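Review: Lerkow 3, motion and perception software for two-arm cells

I have been putting off writing this one up because I wanted to give Lerkow a proper run first, and February rather vanished on me. We have now had it on the sorting bench at Windton long enough for me to have opinions, and I am afraid there are quite a few of them, so do put the kettle on.

The job is mixed small electronics: a board, some wiring, a solenoid or whatever else has turned up, all in a tray between the two arms, to be picked out and put in the yellow bins.

Solenoid, wiring and red boards at the sorting bench

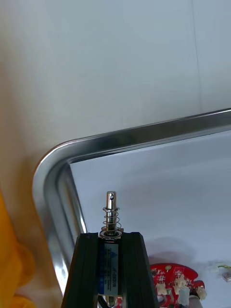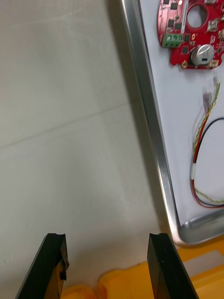
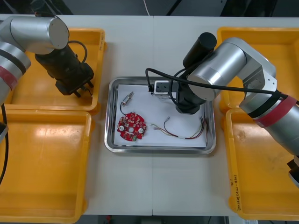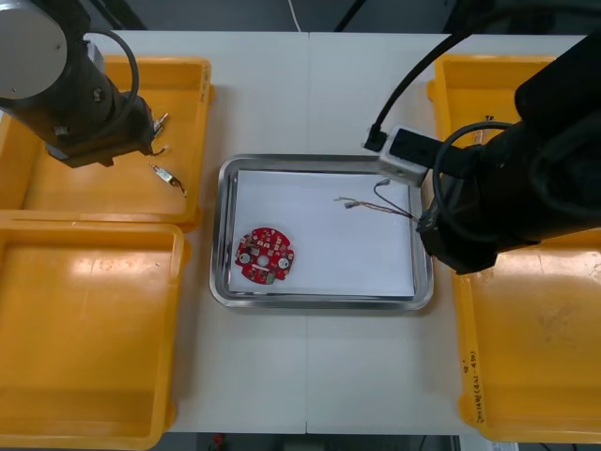 Setting up was kinder than I expected. You tell Lerkow where the bins are by jogging an arm to the corners, and it builds the keep-out zones for both arms at once. With Herrera, our old planner, I used to draw all of those by hand, and if a bin got nudged on a Saturday clean-up I drew them again on Monday. The whole thing took me about 3 hours, including a long phone call with Régis Delaunay in their support team, who was patience itself.

The planner is the best part by a long way. Each arm reserves a slice of space and time before it moves, and the other one plans round it, so you get none of that awful dithering where both arms stop over the tray and wait for each other. I left it going overnight and came back to 3,884 logged picks, with 112 of them flagged for me to look at. The flagged ones open in a little timeline with the wrist views, the overhead view and the planned path all scrubbing along together – I can't tell you how much I love this! I used to have three windows open and a stopwatch.

Perception is more of a mixed bag. Boards it finds beautifully, whichever way round they lie. Shiny metal against a shiny tray rim still upsets it, and lining the tray with white paper made more difference than any slider in the settings. Wires are the weak spot. The model wants to put one tidy box round a harness and grasp the middle of it, when what you really want is the connector end. My colleague Maricica Sârbu wrote a small plug-in which looks for connectors first, and that cured most of it, but I do think it ought to come in the box.

A few grumbles while I am at it. The grip force setting is buried four menus down and goes back to the default whenever you load a new recipe. Error messages are still written for whoever wrote the software ("IK branch rejected, seed stale" came up on my second morning and I had to go and ask). And the export only speaks Ulix format, so if your logging is anything else you will be writing a converter, as I did, with rather poor grace.

Would I buy it again? For two arms sharing one table, yes, quite happily. With a single arm I would probably stay on Herrera for now and see what they do about wires in the next release. Four stars from me, and I'll add a note underneath if the grip force business gets sorted out.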